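# Handeo purchasing notes

Last edited Monday, December 9, 2024.

Hi! If you landed in this folder looking for the recordings, they're one level up in `handeo/desk`. What you've got open is the money part: what we bought for the two-arm desk station, what we should have bought, and what I'd put in the request for the second station if I had to hand it in tomorrow (I don't, it's due in the new year, but I know how this goes).

I'm writing it up mainly for Pellau, who want to build the same station on their side. Please treat it as notes from one buyer to another.

## What's in here

| File | What it is |
|---|---|
| `budget_station_a.csv` | What we paid, with tax and shipping split out |
| `budget_station_b.csv` | The draft request, with plenty of blanks |
| `quotes/` | Tănase and Denik quotes, plus the email threads |
| `consumables.csv` | Paper, tape, fingertip pads, cable ties |
| `lead_times.csv` | Order date and arrival date per line |

Prices are in euros. The Tănase quote was in a different currency and I converted it on the day we signed, so don't use my figure for planning. Ask them for a new one.

## The big lines

Arms first, obviously. We ordered both from Tănase together with the mounts, and the pair took 108 days from signature to delivery. That's the single number I'd tattoo on the request form. We signed in August and I'd cheerfully told everybody we would be up and running well before that. Order the arms before you've finished arguing about the grippers! The flange adapters are cheap and you can sort those out while you wait.

Grippers came from Denik. We put a plain two-finger parallel gripper on the right arm and a multi-fingered one on the left. The multi-fingered one cost a lot more, and it's also the one with the longer spare parts list, so add the spares to the same order and pay for shipping once. I didn't, and you can see the damage in the CSV under `shipping_extra`.

Then cameras. I'd budgeted for the overhead view and sort of forgotten that a view from the side needs its own mount, its own cable run and its own port on the PC. None of it is expensive, but it's all small purchases, and small purchases are exactly what our finance system hates most.

## The table and the things on it

The desk tasks run on ordinary office stuff: a laptop, a mouse and its pad, a desk lamp, a box with a handle. I went back and forth on whether these belong in an equipment budget at all. They do. Give them their own line, buy spares of whatever is cheap, and don't be tempted to borrow things from people's desks, as they will want them back right when you need to repeat a session.
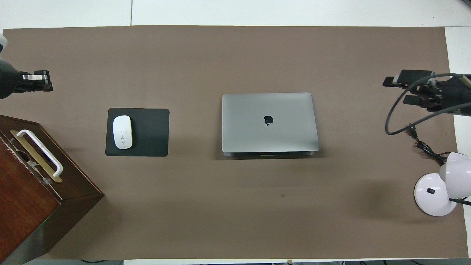

Same table from the side, with the box over at the other end:
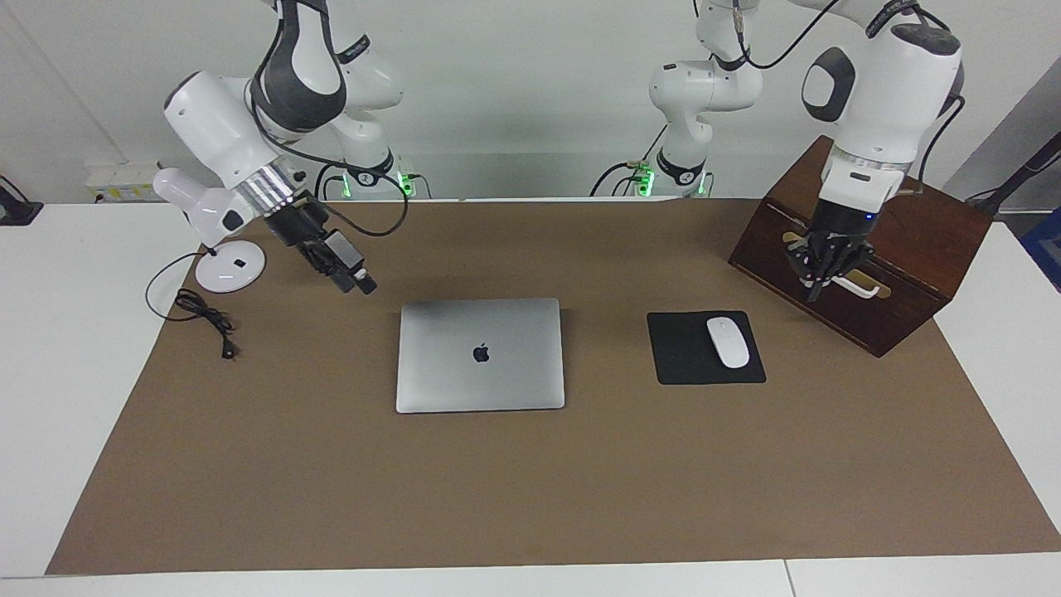
Noémie Charpentier would spend less on objects in the first year and put the difference into a second multi-fingered gripper. Her argument, as she put it in the comments on the draft, is that "objects can be bought any week of the year and a gripper can't," and that a station with a dead gripper and a cupboard full of nice objects isn't recording anything. She'd also like the service contract moved to year one.

She's got a point about the gripper and I've added it to the station B draft as an optional line. I'm less convinced by the service contract. We haven't needed it yet – and yes, I realize that's what people say right before they need it.

## Stuff I forgot

Going through the receipts, these are the lines that weren't in my first budget:

- **Paper.** We cover the tabletop with a big sheet of brown kraft paper. It gets marked and torn, so you replace it more than you'd think. I now keep 4 rolls in the cupboard.
- **Cable management.** Sleeves, clips, longer leads. Every arm, gripper, lamp and camera wants to trail something across your table. Buy one size longer than you measured.
- **Lamp plug.** If a task involves the lamp, you need an outlet within reach and ideally a spare extension cord that lives with the station.
- **Fingertip pads.** Denik sell them in packs. Check which finger they're for before ordering. I have a drawer of the wrong ones, free to a good home.
- **Disk space.** Two camera streams fill a drive quickly. This one went on IT's budget in the end, but only after a long chat.
- **People's time.** Mounting and calibration took four working days with both of us on it, and I had written down "an afternoon."

## How I'd plan station B

Arms and mounts in the first order, grippers and their spares in the next, then cameras and the PC once you know where the table is going. Objects and paper last. Leave some money uncommitted until the first recordings are done, since that's when you find out what's missing.

Harriet Lindqvist has to approve anything on our side, and she wants the running costs on a separate sheet from the purchases. Do this from day one. I merged them and spent a grim evening pulling them apart again.

## Open questions

- Does Tănase give a better price if Pellau and Handeo order together? I've asked, no answer yet.
- Can the old table mounts be reused if we switch to a wider top?
- Which budget year does the optional gripper fall in if it's ordered now and shows up later?

Corrections are welcome, just edit the CSV and leave a note in the last column so I can see what moved. If a quote is missing from the folder it's probably still in my inbox, so give me a shout and I'll dig it out.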